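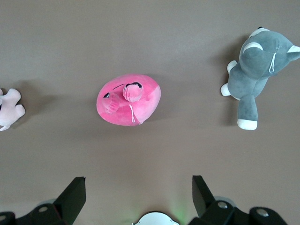
The Bostora toy and play library has been open to families for the full reporting period, and this report covers what we did with the second half of the Brusora grant. Loans are up on the first half, mostly from parents of children under three. Soft toys are still what the youngest children ask for first, and the bright pink plush one with the stubby snout is typical of what goes out: rounded, velour, easy to hold. Soft toys also cost us the most in staff time, as each one is washed and checked at the seams before it goes back on the shelf, and this has shaped how we spent the money.

Report date: 2026-07-03
Prepared by: Zohreh Fallahi, project lead

Loans and membership

We ended the period with 22 new member families. Most heard of us through the health visitors at the Ravn clinic, who now hand out our leaflet at the one-year check. A smaller number came through the school. Two families left because they moved away, and both returned everything they had on loan.

The loan period was changed from two weeks to three. Parents had told us that two weeks was too short if a child was ill or if they relied on the bus. Late returns have dropped and we have stopped sending reminder letters. We now send a text message instead.

Washing and repairs

The old washing machine was replaced in the spring. We had put this down for next year, but the drum bearing failed and the repair quote was not worth paying. The new machine and its fitting came to 1,000, which we took from the equipment line. The line is now fully spent.

Repairs are done on Tuesdays no longer; they are fitted in when the room is quiet. Most are split seams and loose stuffing. Anything with a damaged eye or a part that could come off is withdrawn at once and not mended. We withdrew 10 items in the period, mainly older donated toys without a safety label.

Play sessions

The morning session in Hukatik has settled down after a slow start. We moved it from the church room to the ground floor of the old post office, where prams can be left inside the door. Attendance is steady but drops off in the school holidays, when parents with older children find it hard to come. We would like to try a mixed-age session in the next holiday and have asked for a price on the larger room.

The evening session for fathers did not work. We ran it four times and then stopped. Several of those who came said they would rather have a weekend morning, and we will look at this once we know the staffing for the autumn.

Staffing

The part-time assistant left in December and the post was empty for longer than we had planned. Cover was shared between the rest of the team, and cataloguing fell behind as a result. The new assistant has now started and the backlog of donated puzzles and games is being worked through.

Spending

Rent, wages and insurance are in line with the budget. Equipment is over, for the reason given above. Travel is under — the Hukatik session needs one car and we had allowed for two. We ask for your agreement to move the unspent travel money to equipment. It would go on storage boxes with lids and a second drying rack.

Still to do

The catalogue needs to go online. At present members have to ring or call in to find out what is available. We have a quote for the work and will send it on with the next claim form, together with the signed lease for the Hukatik room.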